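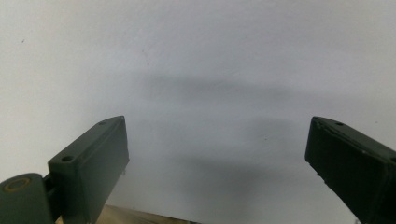 Trikow Episode Trimmer

Trikow reads through your gripper recordings and throws out the dull bits. Anyone who has sat through an afternoon of demonstrations knows how many dull bits there are: the walk to the table, the pause while the operator remembers what comes next, the long and thoughtful study of a wall.

Point it at a folder and it marks each stretch as approach, grasp, carry, release or idle. Idle stretches are cut, kept or flagged, whichever you prefer. The originals stay where they were, so changing your mind costs nothing but a second run.

What it looks at
Finger opening, camera motion and whether anything sits between the fingertips. If two of the three disagree, the clip goes to a review list and a person gets to decide. We're told people enjoy this. We have our doubts.

What you get
Desktop app and command line tool
Up to 3000 episodes per project
Undo for the last 10 edits
Export to the Brarance planner, with timestamps intact
Plain text logs, written by Seren Parri in sentences you can read

What you don't get
Robot control. Trikow never sends a command to your hardware. For that, see Isier.

Licences
Single seat: up to 1000 episodes per project
Lab: 2 seats, full limit

Version 2 arrives in December and is free to current licence holders. It starts faster and has a progress bar that moves at a believable speed.

Sold and supported by Kwiatkowski.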